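Minutes: Household Tasks Working Group, Tuesday, 10.00, Trorness meeting room

Present: representatives of Trorness, Pearce and the Pudby site. Apologies: Zekilness.
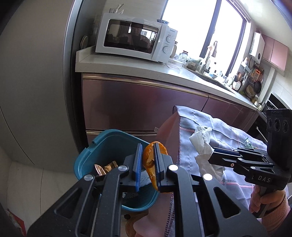 ## 1. Minutes of the last meeting

Agreed, with one correction: the Pudby kitchen is to be listed under domestic sites. The shop-floor list is unchanged.

## 2. Kitchen waste task

Pearce reported on the task of putting food scraps and wrappers into a bin with hand-held grippers. The demonstration set stands at 1004 recordings, of which 955 have passed checking. The rest have incomplete tracking and will not be used for training.

Citrus peel remains on the item list. It bends under its own weight, and a long strip can catch on the rim of the bin. Tissue was discussed separately. The present software often closes the jaws on the cloth as well as the tissue, and lifts both.

Trorness asked whether the task could be called ready for unattended use. Pearce's view was that it could not. In 148 trials on the fixed arm, results with rigid items were acceptable and results with soft items were not. It was agreed that the two groups will be reported separately from now on.

## 3. Shop-floor tasks

Shelf facing and carton flattening were reviewed. Carton flattening is close to the required cycle time. Shelf facing is held up by changes in packaging, and a person is still needed to clear stoppages. No change to the plan.

## 4. Test conditions

Pudby noted that strong daylight from a kitchen window affects the grasp estimate. Pearce to repeat 9 of the trials with the blind down and compare.

## 5. Actions

- Pearce: separate figures for rigid and soft items.
- Pearce: repeat trials, as item 4.
- Pudby: revised item list, to include thin film wrappers.
- Zekilness: comments on the draft wording for "unattended use".

## 6. Next meeting

May, at Pudby. Time to be confirmed by Trorness.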